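Tidham Mending and Folding Day

Our spring cloth day took place at Tidham on Tuesday, April 1, 2025. Liette Li brought the fabric from the Plultley store and Saimi Ruotsalainen looked after the tables. We opened at 8 and had 30 people through the door, most of them with something to fold, hem or pass on.

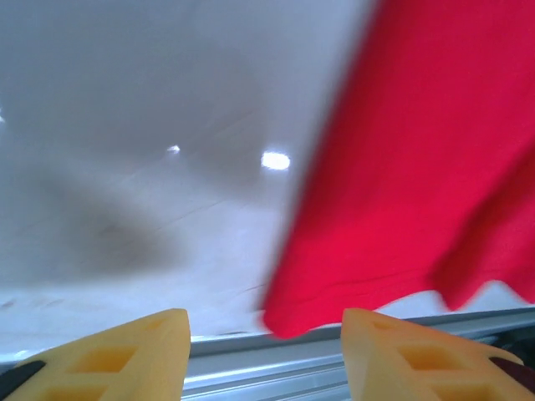 Red cloth, hanging loose – a few creases still to come out near the hem.

The plain cottons went quickly and the last three bags have gone to Narer. Anything left unclaimed will be kept until August. If you took home one of the Kauppinen pattern sheets by mistake, please drop it back to Saimi.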